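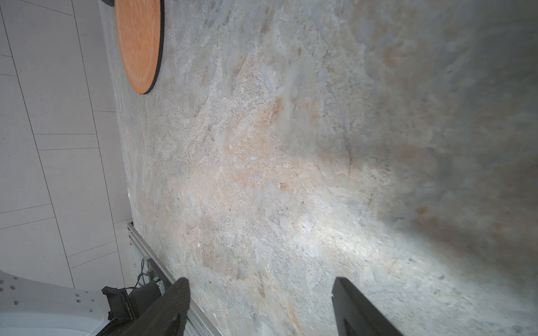 5 The open day at Pumphrey Hall

5.1 Setting and visitors

The Tukau cell was shown to the public in September, during the open day which Tritberg holds every year at Pumphrey Hall in Sollow. In the earlier sections we reported on sessions with trained operators only. At the open day we wanted to learn what people without any training look at when two arms share one workspace, and at which moments they stop to understand what the system is doing.

The doors were opened at 10 in the morning and closed at 4 in the afternoon. In this time 483 persons came to the stand, counted by a hand counter at the rope. Of these, 462 stayed for at least one complete demonstration and are included in the analysis. Children under twelve were welcome but they are not included, as we had no permission form for them.

Each visitor received a small card with one button. We asked them to press it whenever something in the cell was unclear, and we did not tell them what "unclear" should mean. In the pilot we had tried to give a definition, and the visitors then spent their attention on the definition. The presses were stored with a time stamp and were later matched to the recordings by hand. The wrist views were shown on a screen beside the cell. In such a view the two fingers rise from the lower border and a large part of the picture is filled by whatever is under them, for instance the cream-white printed piece with its scalloped border, its blue butterfly and its ice cream cone with a smiling, heart-shaped scoop. Many visitors looked first for the butterfly and only afterwards for the fingers.
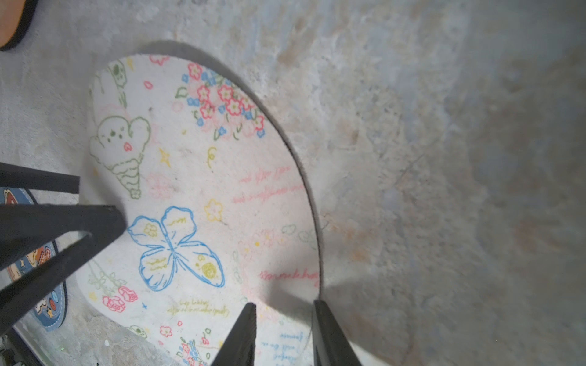
5.2 The demonstration

All demonstrations were presented by Archie Urquhart, who used the same short text each time and answered questions only at the end. We decided on one presenter so that differences between the groups would not come from the way of speaking. He stood at the left of the cell during the morning and at the right during the afternoon. We will return to this point, because it was not planned.

The objects were chosen from ordinary household things and toys. We avoided industrial parts, which in our experience make the visitors ask about factories and not about the arms. A pale pink plate was used together with a rectangular plastic container, and other things stayed on the floor of the cell as possible distractors: a microphone with a glittering handle on a black desk stand, a round mat in orange, and a yellow toy with a printed tree. The arms are fixed to the same rail at the front, so the visitors see the objects between and behind the links, and the view is often partly covered.

Figure 7. The Tukau cell with the right gripper down in the container, over the pink plate, and the left gripper above the dark blue printed mat.

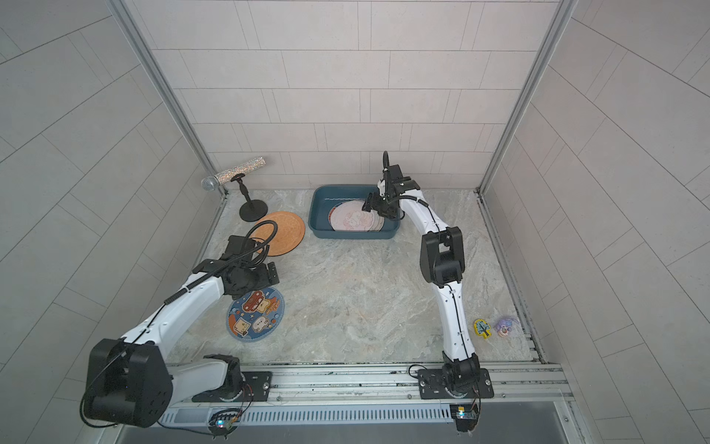
5.3 What was marked as unclear

In total 2628 presses were stored. We removed none of them, also not the double presses, since we could not decide in a fair manner which ones were by mistake. The distribution over the visitors is very uneven. A large group pressed once or twice, mostly in the first minute, and a small group pressed almost all the time.

The highest density of presses was found when one arm was waiting for the other. From the side of the control this waiting is simple: the second arm is held until the shared region is free. For the visitors it was the most difficult part. At the end many of them asked if the waiting arm was "thinking" or if it was broken. When both arms moved at once, the presses were few, although these were the phases which we ourselves had expected to be confusing.

A second peak belongs to the work inside the container. When a gripper goes down between the side of the container and the things lying in it, a person in front of the cell can not easily judge what is held and what is only touched.

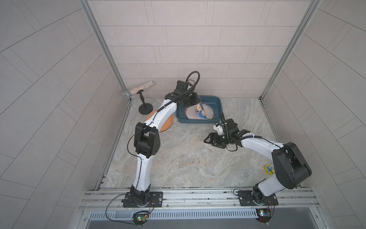

We compared these moments with the questions which were written down by the two assistants at the rope. The agreement is good for the waiting phases and only moderate for the container. One possible reason is that the visitors could look at the wrist view on the screen and find the answer by themselves before the question time came. We did not record who was looking at the screen, therefore we can not test this.

The change of the presenter's position has to be mentioned as well. In the afternoon the presses during the movements of the right arm were fewer than in the morning. It may be that people follow the arm which is nearer to the speaker and feel more sure about it. It may also be that the afternoon groups were smaller and everybody had a better place. With a single open day the two explanations can not be separated, and for the next visit we will let the presenter change the side after each demonstration.

Contact: Tritberg, Pumphrey Hall, Sollow | © Tritberg, all rights reserved | Back to top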